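How to clear the dining table when it's turned into a desk

Quick one, written between calls so excuse typos. Updated February 7, 2020 as Renji Sekiguchi pointed out I'd missed the bit about chargers.

You need: one shallow tray, one envelope folder (A4), a damp cloth, a dry cloth. About 2 songs' worth of time once you've got the knack. Longer first go.

Step 1. Don't start with the big stuff. Start with whatever you actively use. Mouse, keyboard, glasses. Pick a home for them before you touch anything else. Mine's a tray on the shelf by the door, came from Denitz in Astenthorpe, any tray will do.

Step 2. Paper. Printed sheets, cards, leaflets, cut-outs the kids want kept. All of it in one stack, biggest at the bottom. Don't read it! Reading is how you lose the evening. Stack goes in the folder, folder goes upright next to the cookbooks.

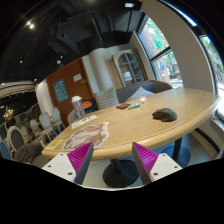
Odd shapes are a pain as corners bend. Slip them between two plain sheets first, or tape to a bit of card if they're going on a wall later.

Step 3. Drinks. Bottles, tumblers, mugs. Straight to the sink, lids off. Same trip, no coming back for the second one.

Step 4. Small bits. Packets, little boxes, squeezy bottles, that sort of thing. These breed. Push them all to one end of the table in a huddle, then sort the huddle:
- empty: bin
- half used: tray
- belongs in another room: bottom stair

Squeezy bottles stand up in a mug, nozzle up, cap on. Learnt that on a tablecloth in August.

Step 5. The mouse. Last thing off, as you'll have wanted it for one more email. Switch it off underneath if it has a switch. Wipe the sides where your fingers go, dry corner of cloth round the wheel. Into the tray.
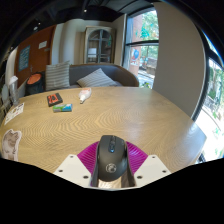 Step 6. Wipe down. Damp cloth, well wrung, along the grain and not across. Then the dry cloth right behind it. No puddles on wood, specially near the edges. Look across the top towards the window and any smears show up, go over those again. Rounded edges collect crumbs underneath so run the cloth under the lip aswell.

Step 7. Seating. Plump cushions, check behind them for pens. Hanyu Mao does this step first so the crumbs don't land on a clean floor, fair enough, suit yourself.

Chargers: unplug at the wall, loop loosely, one elastic band each. Not tight round the plug, it wrecks the cable.

Doing it daily? Skip step 2 except when the stack gets silly. Wax or oil the wood when it starts to look dull, test a corner first and follow the tin.

Next up, the hall cupboard. Wish me luck.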